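# Bench Layout and Pipette Storage in a Shared Teaching Laboratory

Final project report, Parnerham teaching laboratory, Ivham campus
14 November 2021

## 1. Purpose

This project examined how a small liquid-handling station should be laid out so that successive student groups can use it with little preparation. The work was carried out under the Schwaiger study grant, which supports improvements to shared teaching space. The station is used mostly for dilution exercises, and complaints in past terms concerned misplaced tubes and pipettes left lying on the bench.

The report covers the choice of stand, the position of the tube rack, and the written instructions kept at the station. It does not cover waste handling, which is the subject of a separate report.

## 2. Starting Conditions

Before the project began, the bench carried reagent bottles, a balance and a drawer unit. Pipettes were kept in the drawer. Groups reported that they spent the first part of each session looking for the correct volume range, and the demonstrators confirmed this in the August review.

The authors cleared the bench and kept only what one exercise requires: a stand, a pipette, a rack and the tubes in use. 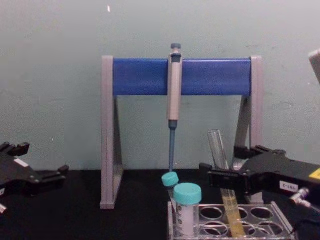

All other supplies were moved to a shelf at the side of the room, labeled by exercise number. Students collect a set at the start of the session and return it at the end. The balance was moved to a separate table, where it is less exposed to vibration.

## 3. Choice of Stand

Two arrangements were compared. The first was a rotating stand of the kind already in use at the Zona laboratory. The second was a simple bar stand, in which the pipette hangs from a horizontal bar between two legs. The rotating stand holds more pipettes in less space, but students at Zona had asked for a label at each position, and the labels wore off quickly.

The bar stand was preferred. It can be reached with either hand, and it is easy to wipe down at the end of the day. Its main drawback is its width, and a narrow bench would not suit it. 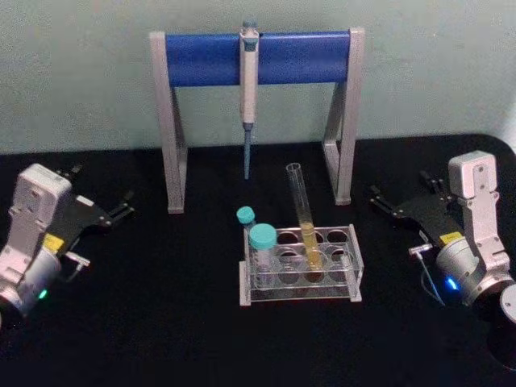 A session lasts 105 minutes, and the exercise was planned to leave about 40 of these for measurement. The remaining time is given to the briefing, labeling and cleaning. During the trial, eight sessions were held with the new layout. Setup was shorter in every session than the demonstrators had recorded under the old arrangement. The authors did not time individual steps, and a finer comparison is left for later work.

## 4. Position of the Rack

The position of the rack caused more discussion than any other item. Three options were considered: to the side of the stand, directly below the bar, and forward of the bar. Placing the rack to the side kept the area below the pipette free but required a longer reach with an open tube. Placing it directly below the bar saved space — at the cost of a real risk of knocking a tube when the pipette was lifted off.

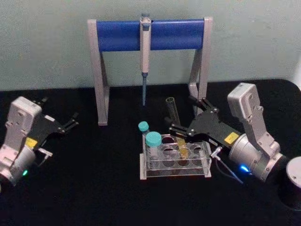

Clearance was therefore treated as the deciding factor. The legs of the stand splay outward at the bottom, so the area needed on the bench is larger than the bar alone suggests, and this was allowed for in the plan. The pipette hangs from the middle of the bar with its tip pointing straight down and well above the work area. The recommended position for the rack is forward of the bar, with enough room to lift the pipette without passing over an open tube.

The rack should also be turned so that its long side faces the student. Capped tubes are placed at one end and open tubes in the middle, and any tube that is not needed is returned to the shelf.

## 5. Instructions at the Station

The written instructions were reduced to a single page:

- Check the volume setting before taking the pipette from the bar.
- Fit a fresh tip for each sample.
- Keep caps on all tubes that are not in use.
- Remove the tip before hanging the pipette up.
- Wipe the bench and check the rack for leftover tubes.

An earlier draft gave a worked conversion of 2000 microliters to milliliters. This was moved to the course handout, where students have more time to read it.

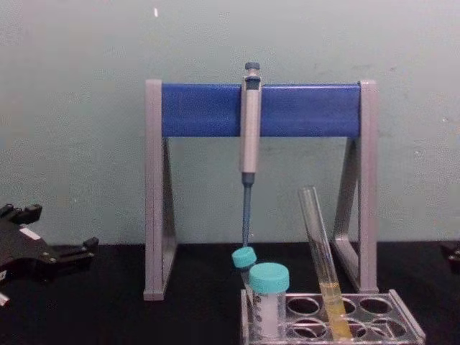 The Ivham demonstrators replied in writing that the fourth instruction was the one most often missed, and they asked that it be printed in bold. They also considered the page too small to read from a standing position. Both points were accepted, and the revised page will be set in larger type.

## 6. Recommendations

The authors recommend that the bar stand be adopted at the remaining dilution stations and that the rack position be marked on the bench with tape. The shelf labels should be checked at the start of each term. A second trial with two groups sharing one station is proposed, subject to approval by the Parnerham laboratory office.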